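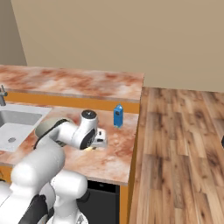 Visita a la feria de la cocina y el baño de Zutine

Este sitio utiliza cookies propias y de terceros para mejorar la navegación. Si continúa navegando, acepta su uso. Aceptar | Configurar

La feria de Zutine se celebra cada mayo en el recinto antiguo de ganado, a la salida del pueblo por la carretera del polígono. Fui por la mañana porque estamos a mitad de una reforma y nos faltaba decidir encimera, fregadero y campana. La entrada cuesta 19 euros en taquilla e incluye el aparcamiento. Según el plano que dan en la puerta, este año hay 68 expositores repartidos en dos naves, con los muebles y las encimeras en la primera y el baño, los azulejos y la fontanería en la segunda.

Abren a las diez. A esa hora se aparca sin problema junto a la nave dos. Cuando salí, pasadas las tres, los coches llegaban hasta la rotonda.

Primera nave

Empecé por las encimeras. Lo que más se ve son los imitados de mármol con veta marcada, en blanco, en verde y bastante en rosa. Hace unos años todo era gris cemento y ahora queda muy poco. El puesto más grande era el de Metik, que trae tablas enteras apoyadas en caballetes y deja que la gente las toque, las moje y les ponga encima una cazuela caliente. Pregunté por el porcelánico de 12 milímetros. El precio que me dieron fue de 401 euros el metro lineal, con el hueco del fregadero cortado y sin el copete. La colocación va aparte y depende de la distancia al taller.

También tienen mármol natural. El comercial no insistió en venderlo: dijo que el limón y el vinagre dejan marca y que hay que sellarlo cada año. En casa se cocina a diario, así que lo descartamos.

Los muebles de Tsegaye me gustaron más de lo que esperaba. Son módulos de contrachapado con el canto visto y tiradores fresados en la propia puerta. Los cajones corren bien incluso cargados. Tenían uno lleno de sartenes de hierro para probarlo. El plazo de entrega es de nueve semanas y no montan ellos, trabajan con instaladores de la zona. Pedí presupuesto con las medidas que llevaba apuntadas y me lo mandaron al correo antes de salir de la feria.

En campanas había poca cosa. Casi todo son extractores integrados en la placa, que obligan a perder un cajón y a sacar el tubo por el zócalo. Nuestra salida de humos está en el techo y no compensa.

Para comer

Hay una carpa entre las dos naves con bocadillos, tortilla y un menú del día. La cola iba despacio. El bocadillo de lomo estaba bien y el café, flojo. Hay pocas mesas y a la una y media estaban todas ocupadas, de modo que comí de pie junto a la puerta.

Segunda nave

La de baño la recorrí más deprisa. El suelo hace pendiente y con carrito de niño se nota. Trendport ocupaba la esquina del fondo con grifería y fregaderos. Vi uno de granito compuesto, de una cubeta, con escurridor a la derecha, que entra en un mueble de 60. Con precio de feria se queda en 513 euros junto con el grifo extraíble. El precio lo mantienen hasta final de mes, pero hay que dejar señal allí mismo. La dejé.

En azulejos siguen los formatos pequeños, rectangulares y con brillo, colocados en vertical. Cogí muestras de un verde oscuro y de un blanco roto. Conviene llevar una bolsa resistente, las que reparten son de papel y la mía se rompió antes de llegar al coche.

Datos prácticos

Horario: de 10:00 a 19:00.
Aseos: en las dos naves, los de la segunda más limpios.
Pago con tarjeta en casi todos los puestos, en la carpa solo efectivo.
Las charlas sobre iluminación y ventilación son en la sala de arriba y no hace falta apuntarse. Escuché media hora de la de ventilación y era bastante básica.

Nos queda pendiente la campana. La encimera la decidiremos cuando vengan a medir.

Entradas relacionadas

Qué preguntar antes de firmar un presupuesto de cocina
Quitar azulejo viejo sin dañar el tabique
Fregadero bajo encimera o sobre encimera
Tres semanas cocinando en el lavadero
Visita a un almacén de derribos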